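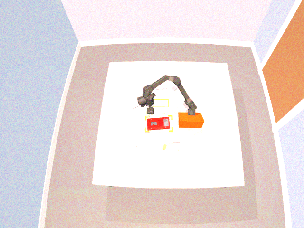

November, a little after 9 at night

Drove out to Ginesdale this morning to look at the furnace with Laurier. He had told me 8:00 and I got there at 8:20 because the county has the Matheson road down to one lane again. He was already in the basement with his coat on. The house was 51 degrees upstairs.

The furnace is older than either of us thought. Laurier found a tag from the last service and the date had rubbed off except for the month. He thinks the blower motor is gone. I think the blower motor is fine and the board is bad, but I have been wrong on that furnace before. We called the place in Trikell and they can send a man out in 3 days. Until then Laurier has the two space heaters, one in the kitchen and one in the back bedroom where Mom's papers are.

We went through more of the papers while we waited for the call back. I had hoped to finish the tax boxes today and we got through one and a half. She kept every propane receipt. She also kept the receipts for the siding, which I was glad to find, because the buyer's agent has been asking when it was done and I had been guessing. The siding cost $3,000 and she paid it in two checks, one in spring and one in fall. I put both receipts in the blue folder.

Laurier wants to keep the kitchen table. I said fine. He asked if I was sure and I said I was, and then he asked again at lunch. I don't have a place for it. I would like the bread bowl and the map of the lake, and I told him so, and he wrote it down on the back of an envelope.

Lunch was canned soup and the end of a loaf. We ate standing up near the heater.

In the afternoon I cleaned out the hall closet. Coats mostly. I filled 6 bags for the church and set aside the gray wool one for Laurier's wife, who is close to Mom's size. Found a pair of my own gloves from high school in the pocket of a raincoat that I don't remember anyone wearing. The closet smells like mothballs and it got into my sweater. I have the sweater hanging on the porch now.

The piano is still a problem. The man who was going to take it has stopped answering. Laurier called a mover and they quoted $738 to get it down the front steps and over to the school, and the school hasn't said yes yet. I said we should leave it for the buyers. Laurier doesn't like that. He took lessons on it for a long time and I took them for one winter, so I suppose he gets more of a say. We left it there without deciding.

Got the water heater drained and refilled before I left. The valve stuck and then let go all at once and I soaked my left shoe. Wore a pair of Dad's boots home. They are a size too big but dry.

Stopped at Trendard on the way back for furnace filters and a new shutoff valve. They had the filters but in the 1 inch only, so I will have to try somewhere else. Bought the valve, a roll of packing tape and a bag of salt for our own steps. The lane was still closed at Matheson and I sat there long enough to hear the whole news program.

Home by 5:30. Already dark. Leftover chicken for supper. Called Laurier to see if the heaters were holding and he said it was up to 58 in the kitchen and he was going to sleep in there on the cot. I told him to keep the heater away from the boxes. He said he knew.

Tired, and my back hurts on the right side where it always does. Need to remember for tomorrow: call the agent about the siding, find the key to the shed, ask at the school again about the piano, return the library books. The shed key may be in the coffee can with the screws. I looked there once, but only on top.

Wind has come up since supper. Brought the sweater in after all.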